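Kultton Animation Library
Members' Handbook: Care of Cels, Discs and Printed Matter at Home

Revised 5/4/18. Replaces the sheet issued in March.

Members who borrow from the Library, or who keep their own collections of animated television series, are asked to follow the guidance below. It applies to discs, tapes, production cels, episode guides and trading cards alike.

Discs

Hold discs by the outer edge and the center hole only. Wipe from the center outward in straight lines with a dry, lint-free cloth. Do not use window cleaner, paper towels or the hem of a shirt. Box sets with overlapping trays, such as the Lurkwood complete series, should be opened flat on a table, and the upper disc removed before the lower one.

Return each disc to its numbered position. Sets returned out of order will be held at the desk until they have been checked.

Tapes

Rewind fully before storage and stand cassettes upright, with the full spool at the bottom. A tape that has been in a cold car should be left in its case for 12 hours before it is played. Tapes with visible white growth on the edge of the reel must not be put in a player. Place them in a sealed bag and contact Latrice Sorensen.

Work surfaces

Cels and cards should be handled on a clean, level surface well away from the sink and stove. Wash and dry the hands first and remove rings. Lay down a sheet of acid-free paper before setting out any item.

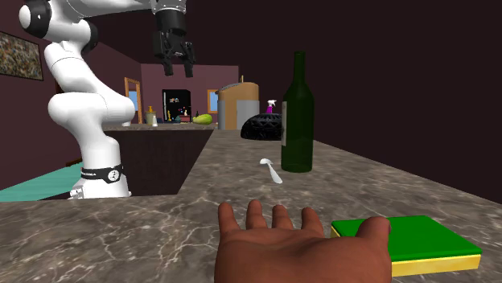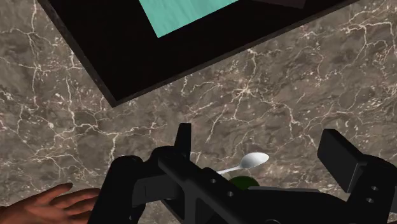 Marble countertops.

Cels

Painted cels should never be stacked face to face. Place a sheet of acid-free tissue between the cel and its background, and replace the tissue every 2 years. If a cel has stuck to its background, do not pull. Members have lost paint from two Zistinau cels in this way, and the damage could not be repaired. Alaric Park will look at stuck cels by appointment.

A smell of vinegar is an early sign of decay. Move the affected cel out of the box and store it apart from the others.

Episode guides and cards

Remove rusted staples with a thin blade, lifting the legs from the back of the booklet. Do not use tape on torn pages. Cards belong in sleeves free of PVC. The Luik card album sold in earlier years does not meet this standard, and cards kept in it should be moved to new sleeves.

Loans

The limit is 3 items per household. Questions about overdue items should be addressed to Corinne Boateng at the front desk.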